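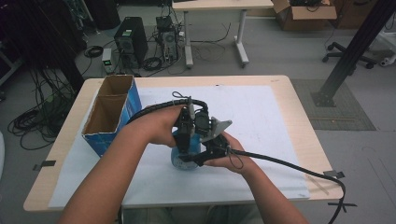 Chapter 3
Lending the Robot a Hand

Every method in this book so far has asked you to write down what you want. Chapter 2 spent most of its pages on waypoints, and if you did the exercises you'll know how many of them it takes to put a mug on a shelf, and what the mug looks like afterwards. This chapter takes the lazier route. You do the job yourself, the machine keeps notes, and with luck the notes are good enough to learn from. The tool for most of it is a gripper you carry about like a rather heavy pair of tongs. Hold it with both hands, one wrapped around the upper body and the other supporting it from underneath, and let the cable run back over your forearm where it can't sweep the table. Tape your paper down at the corners before you start. A sheet that creeps a centimetre between demonstrations will be learned as faithfully as everything else.

3.1 Two ways to show it

A person can teach an arm a task by standing well back and driving it with a controller, or by leaving the arm out of it and doing the task with the gripper alone. The first is called teleoperation. It has the great merit that whatever you record, the arm can do, having just done it. It is also slow, and most people's first hour at the controls resembles someone eating soup in oven mitts.

The second way is quicker and feels more natural, which is where the trouble comes in. Your wrist has opinions about comfort that no motor shares. You will lean, twist and reach around corners, and the arm that inherits your recording may find itself asked to put its elbow through the table.

The Gromau collection, used in the exercises, holds 2346 demonstrations of both kinds. Up to 70 of them come from a single sitting, and you can tell which ones were done last by how the objects are put down.

3.2 What the gripper sees

Before recording anything, look at your task from the gripper's side. You know where the box is from having walked up to the table. The learner has only this sort of thing to go on:
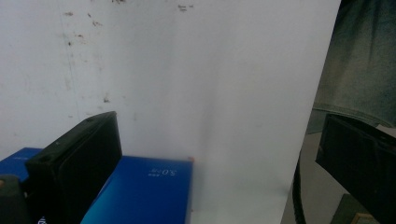

Figure 3.2 A blue box between the gripper's fingers, from the gripper's own camera.

Note how much of the view has nothing to do with the box. Marks on the wall, a fold of cloth and a stray cable are all recorded with the same care, and a learner given too few rooms will happily decide that the cable matters. We return to this in 3.4, with the Trilerach data and a good deal less optimism.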